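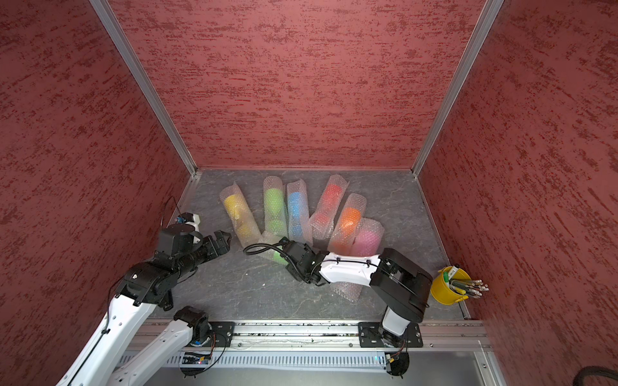

Packing materials in small online shops: what is used, what is kept and what is thrown away

Project report, Business and Environment module
Su-chen Sin and Leandro Garrido
Supervisor: Pouran Vahidi
2023-05-27

Introduction

Small shops that sell by post have to pack their goods so that they arrive whole. They also pay for the packing and have to store it, and in most cases they never find out what the customer does with it afterwards. Our project looked at how shops in Wundham choose their packing materials and whether any of the material that comes in through the door goes out again.

We chose the subject after Leandro worked over the winter in the stockroom of Godoy, a shop selling kitchen and table goods. A lot of clean packing came in with deliveries from suppliers. Some was folded and put on a shelf, and some went straight into the bin, depending mostly on who was unpacking and how busy the day was.

The two questions we set ourselves were:

How do small shops decide what to wrap an item in?
What stops them from using packing material again?

Method

We worked with two shops. Godoy sells glasses, bowls, jugs and lamps. Turport sells craft supplies and toys, mostly light items that do not break easily. Both send parcels from a back room and both use the same carrier.

In March each shop kept a packing sheet next to the bench. For every parcel the packer wrote down the type of item, the outer box or bag, the filling, and whether any of it had been used before. At the end of the month we had 1264 usable lines. Sheets with missing columns were left out. We also spoke to the person in charge of packing at each shop, Josefina Aravena at Godoy and Martti Kauppinen at Turport, and spent an afternoon at each bench watching how the work was done.

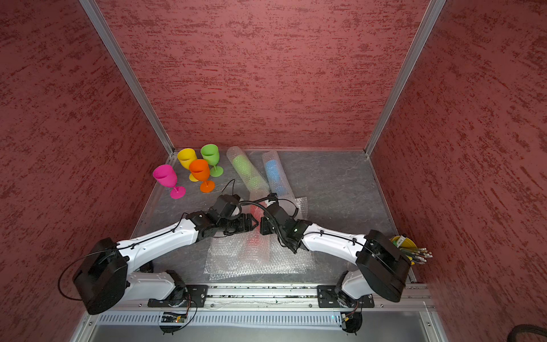
We did not weigh every parcel, as this would have slowed the packers down. Weights were taken only from the carrier's labels, which are grouped in bands. The lowest band ends at 500 grams. This matters for the results, because a parcel just under the limit costs less to send than one just over it, and both packers said they think about this when they choose a filling.

Choosing the material

Neither shop has written rules. New staff learn by watching. At Godoy the usual order is tissue paper first, then bubble wrap, then crumpled paper to fill the box. Stemmed glasses get extra wrap around the stem, as this is the part that snaps. Josefina Aravena told us she had tried using paper only for the glasses and went back to bubble wrap after complaints from customers. She had not kept the complaints, so we could not check how many there were or whether the carrier was at fault.

At Turport most orders go out in padded bags. Boxes are used for anything with corners, and for mixed orders where a heavy item could crush a light one. Martti Kauppinen said that the size of the box is decided by what is on the shelf. If the right size has run out, the packer takes the next one up and fills the space. Our sheets support this. Parcels packed near the end of a delivery cycle, when the shelf was low, had more filling written down than parcels packed just after new boxes had come.

We had expected breakable goods to account for most of the filling. This was true at Godoy, but at Turport the extra filling had more to do with box size than with the goods. A wider choice of boxes might save more material there than a change of filling would. 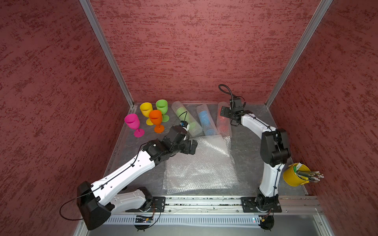 Using material again

Both shops reuse cardboard boxes when the box is clean and the old label comes off. Crumpled paper is nearly always reused, as it can be pushed into any space. Bubble wrap is reused less than either. The reasons given were:

It takes up a lot of room once it has been unrolled.
Tape tears it when it is taken off.
Some of the bubbles may be flat, and it takes time to check.
Packers worry that customers will think it looks second-hand.

The last reason came up at both shops. Godoy had once put a note in its parcels explaining that the packing had been used before. The notes ran out and were not printed again, although Josefina Aravena remembered that the replies from customers had been friendly.

Storage was the most practical problem. At Godoy the shelf for used material is above the door and needs a step to reach. During the busy part of the day packers took new wrap from the roll on the bench, even when there was plenty on the shelf.

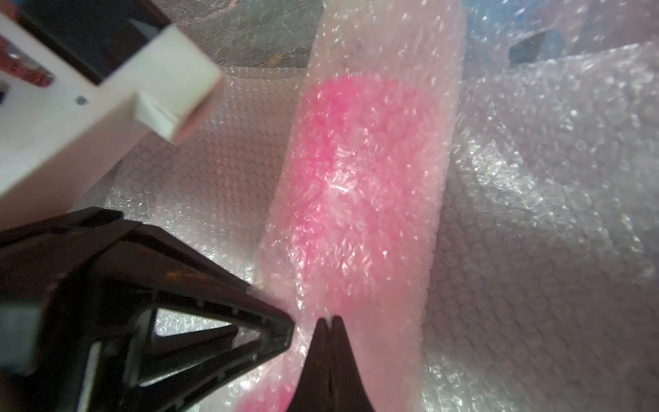
Labelling was a smaller matter that we had not planned to study. Godoy wraps items before they are picked for an order, so the packer has to know what is inside without opening it. Coloured goods are easier in this respect. The wrap on the pink object in the picture is clear and the colour can still be made out, while paper would have hidden it. Clear glasses of similar sizes do get mixed up, and these are marked with a sticker. The stickers then have to be removed before the wrap can be used again, and they often take part of the film with them. We suggested tying on a paper tag, and Godoy has agreed to try this.

Limits of the study

One month is short, and March is a quiet month for both shops. The packers knew that we would read the sheets, and this may have made them reuse more than usual. We had hoped to include a third shop, in Sukness, but it moved premises during the project and could not take part.

Recommendations

Godoy should move the shelf for used material to bench height and put the new roll further away. Turport should keep a larger stock of its smallest box and reorder before the shelf is empty. Both shops could use paper tape on bubble wrap that is likely to come back into the stockroom, and print a short note for parcels packed with used material.

The blank packing sheet is in Appendix A and the interview questions are in Appendix B.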